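Teleoperating the bottle-from-rack task, second attempt
08/11/2022

I have been back on the bottle task for the last two weeks. The short version: the arm has to reach into a small rack, take hold of a bottle standing inside, and bring it out without dragging the rack along. I drive it by remote control in the simulator and record every run, and a policy gets trained on the recordings afterward.

The first batch was 372 demonstrations, collected in February. I threw most of them out. Back then I was coming down from above and swinging in around the top of the rack, and a lot of the recordings had me bumping the top panel and correcting. The policy learned the bumping very well.

So now every demonstration starts with the arm folded up and the gripper level, pointing at the rack from the side.
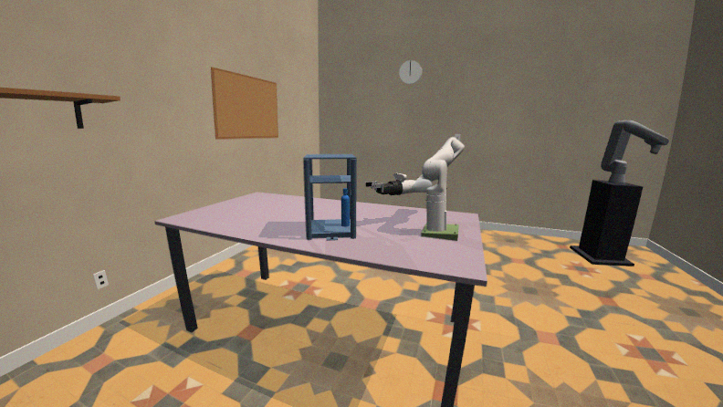 White arm on its green plate, gripper up high near the top of the rack. The dark arm on the pedestal plays no part in this task.

The control setup is the same as before. I use a handheld controller with six axes, and the software (Siketti, the version I patched in the spring) turns my hand motion into gripper motion. There is a clutch button. Hold it and the arm follows, let go and you can move your hand back to somewhere comfortable. I used to ride the clutch constantly, and the recordings were full of little stops. Now I try to do the whole approach on one press. It took a few evenings to get used to.

I also turned the motion scale down. At full scale a small twitch in my wrist moved the fingers far enough to hit a post. At half scale the runs take longer but I wreck fewer of them.

Getting the height right

The part that eats the time is lining up with the opening. The rack has a rail or shelf partway down, and the fingers have to go in under it to get the bottle by the body. Go in too high and you hit it. Go in too low and the gripper housing scrapes the table. From the room view it is hard to judge this, so I get close, stop, look, and then commit.
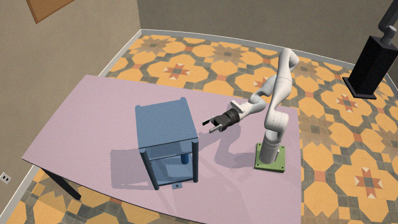

Fingers open, still a short distance to the right of the rack.

I open the fingers before I get anywhere near the posts. In the old batch I sometimes opened them inside, and once or twice I pushed the bottle over doing it. Opening early also makes the recordings more alike, and the training seems to care about that.

Someone on the Stolex forum suggested writing a script that places the gripper at the right height and only handing control to a person for the last part. I tried it for an afternoon. It worked, but the seam between the scripted motion and my own motion showed up in the trained policy as a hesitation at exactly that spot. I went back to doing it all by hand.

Another thing I changed was how I end a bad approach. I used to save everything and sort it out later. Now if I touch a post on the way in I stop, back out and reset. The exception is a slow drift that I notice and fix before contact. Those I keep, on the theory that the policy ought to see a few recoveries. 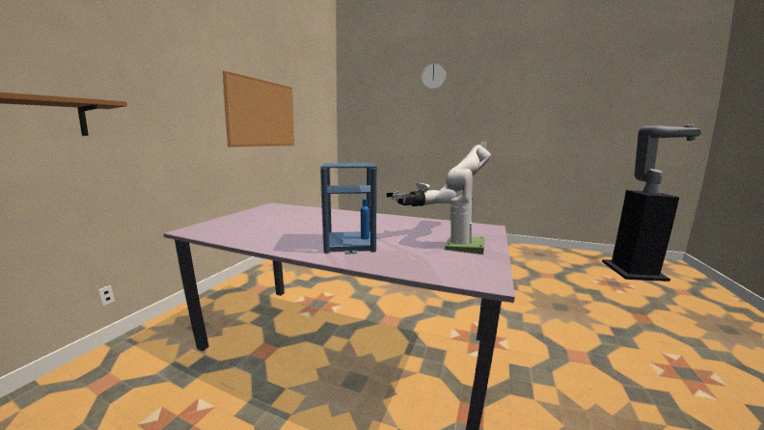
Working from the wrist camera

Once the fingers are near the rack I switch to the wrist view and stay there. The room view tells you the height but it is bad for left and right, and the posts are what you hit. From the wrist you can see both fingers and the bottle together, so it is mostly a matter of keeping the gaps even on the two sides. 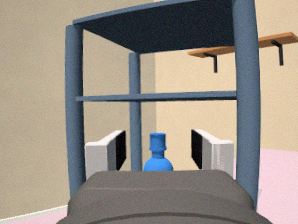
Wrist view, with a finger on each side of the bottle and the front posts outside them.

The housing blocks the lower part of the bottle, so I go by the cap and the shoulder. I move forward slowly, close, wait a beat, and lift only a little before pulling back. Lifting too much puts the cap into the shelf above it. I still do that when I am tired, so I quit after 8 bad runs in one sitting.

I am up to 971 kept demonstrations across all the start positions. The plan is to train on those this weekend on the machine at Drultthorpe, using the same Pearce config as last time so the comparison is fair. If the hesitation at the posts is gone I will start varying where the rack sits on the table. If it is still there, I want to look at the clutch data first, because I suspect some of the older kept runs have pauses in them that I missed.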